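Vonovside Community Help > Home and Kitchen > Worktops and Surfaces

Keeping wooden boards against a marble splashback - marks and damp

Asked by Harish Pisharody
Status: answered
Answers: 2

We moved into a flat in Plivmont in January and it came with a white marble worktop and a marble splashback behind it. I have never lived with marble before. We also own too many wooden boards and trays, some bought and some from my wife's mother, and there is no cupboard deep enough for the big ones. So they live on the worktop, standing on edge against the wall, next to a black upright rod.

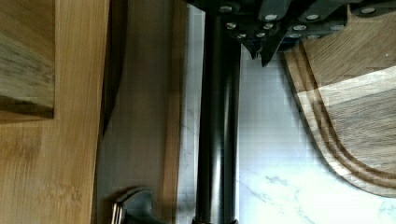 My worry is the join between the two materials. I wiped down behind the boards last week and found a faint yellowish line on the marble where the bottom edge of one of them had been. It is 36 cm long, the same as the board. It came up a bit with warm water but not completely. The board itself has gone slightly dark along that edge and feels rougher than the rest.

Things I have tried or been told:

Washing-up liquid and a soft cloth. Took off some of it.
My brother said vinegar. I have read that vinegar is bad for marble so I haven't done it.
The letting agent said the marble was sealed "a while back" and could not say when.

I oil the boards with food-safe mineral oil, usually in the evening, and put them back before bed. I cook most days and the boards get washed every time.

What I would like to know:

1. Is the line from the oil or from water?
2. Can I carry on keeping boards on marble if I change how I do it, or do they need to go somewhere else?
3. Does it matter that they stand up? I could lay them flat but I would lose half the worktop.

We rent, so nothing can be drilled.

Answer by Krishnamoorthy Pinto
Marked as helpful by the person who asked

It is very likely the oil. Marble soaks up oil if the sealer has worn off, and a board oiled in the evening and stood up at bedtime has not had long enough. The oil creeps down to the bottom edge overnight and sits there. Water marks on marble tend to look grey and dull and often dry out by themselves. A yellow line the exact length of the board says oil to me.

Check the sealer first. Put a few drops of water on the marble somewhere out of the way and leave them for ten minutes. If the stone underneath has gone darker when you wipe them off, it needs sealing again. Tell the agent, in writing, as it should be their cost and you want it on record that you raised it.

For the mark, make a paste of bicarbonate of soda and water, thick like toothpaste. Spread it along the line, cover it with cling film, tape the edges down and leave it 24 hours. Then take off the film, let the paste dry out fully and lift it off with a plastic scraper. It may take two or three goes. Mine took 4, but I had left the stain for most of a year. Try it on a small bit first.

You are right to leave the vinegar alone. Lemon does the same thing. It takes the polish off and you can't wipe that away afterwards.

On the boards:

Oil them after breakfast on a day you are eating out or having something that needs no chopping. Wipe off whatever is left on the surface after a few hours, then wipe again before you put them away. Once a month is enough for most boards.

After washing, dry both faces and all the edges with a tea towel. Stand the board with air on both sides until it is dry to the touch, and only then push it back with the others. The rough edge on yours is the grain lifting from damp. A light rub with fine sandpaper and a bit of oil will sort it out.

Put something under them. I use a strip of cork cut from an old table mat. Felt is no good, it holds the water.

Standing up is fine, and for drying it is better than flat. A board left flat on stone dries on the top and stays damp underneath, and after a few months of that it starts to cup. The exception is a board that already has a bend in it. Leaning it will make that worse, so lay that one down with the hollow side facing the table.

If you have trays as well as boards, keep the two apart. Trays hardly get wet so they can stay flat with things on them. This is more or less what you want, boards on one side and other things on the other:

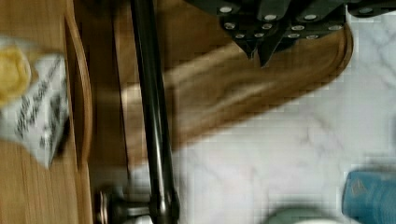 Comments on this answer

Harish Pisharody: Did the water drops this morning. The stone went dark in less than five minutes so I take it the sealer has gone. I have emailed the agent. Paste is on now.

Krishnamoorthy Pinto: Yes, that needs doing. Keep oily things off it until it is done, and that includes the bottle you oil the boards from. Stand it on a saucer.

Ilango D'Souza: Is baby oil the same as the mineral oil for boards? I have a full bottle.

Krishnamoorthy Pinto: Most of it has perfume in, so no. Get the food-safe one.

Harish Pisharody: Second go with the paste finished. The line is fainter - I can only find it with the lamp on. Will do one more.

Answer by Daichi Miyazaki

Just get a rack. There is a freestanding one from Utside with rubber feet, I paid 49 for it and it takes four boards. No drilling. It keeps the edges off the stone so you don't need to think about oil or cork or any of it.

Also stop oiling them so much. I have never oiled mine and they are fine.

Comments on this answer

Shota Koyama: The rack is all right but measure first. The slots on mine are narrow and my thickest board won't go in. Also lift the feet now and then and dry under them, I had water sitting under one of the back ones.

Krishnamoorthy Pinto: A rack is a good idea. I wouldn't skip the oil though, at least on anything that gets washed daily. An unoiled board takes in more water and that is how they split.

Daichi Miyazaki: Mine is bamboo, might be different.

Harish Pisharody: Thanks both. I will wait until the worktop has been sealed and then look at racks. The deepest tray won't fit one whatever I buy so that will stay where it is.

Related questions
Dull patch on marble after cleaning with lemon
How often should I oil a chopping board?
Gowda board wax gone lumpy in the tin, still usable?
Who pays for resealing a worktop in a rented flat?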